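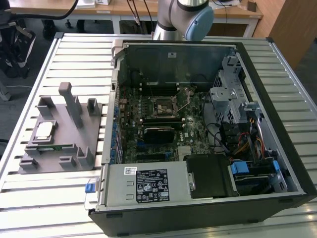
Woltora cell, notebook entry
20 March 2018
Present: Junhao Jin, Kadri Ramanauskas

Purpose: to confirm that the revised planner can work inside the open tower case without the wrist passing through the cable space on the drive side.

The case model used until last week treated the interior as one box with a flat floor. This was adequate for the memory strip and of no use for anything beside the perforated bracket. K. Ramanauskas has replaced it with separate collision bodies for the power supply, the bracket and the rear wall. The power wires and SATA cables are entered as a single padded volume, as the planner has no means of treating them as flexible. The padding is set at 50 mm, which is generous and may be reduced.

Planning only, arm not moving: 100 requests were sent from the fixture plate to the memory slots, with start poses drawn at random. The planner returned a valid path for 78. Most of the failures ended with the elbow against the far wall of the case. J. Jin suspects the joint limits in the Lorkness configuration file, which were copied from the earlier mounting position and have not been reviewed. To be checked before any further tuning.

Perception: registration of the fixture plate against its printed model is stable, the tall pillar giving the matcher a clear feature. Registration of the case is less satisfactory. The fit slides along the length of the power supply when the drive bay end is left out of the search region. The region has been widened and the time allowance raised to 200 ms per fit.

The CPU socket remains without a heatsink for this series. The processor task is not to be started until the case registration has been repeated with the lamps off.

Tooling: the replay viewer drops the final waypoint when a log is opened from the shared drive — reported to the Skalmont list. Local copies open correctly.

Next: joint limits (JJ); cable padding at half the present value, planning only (KR).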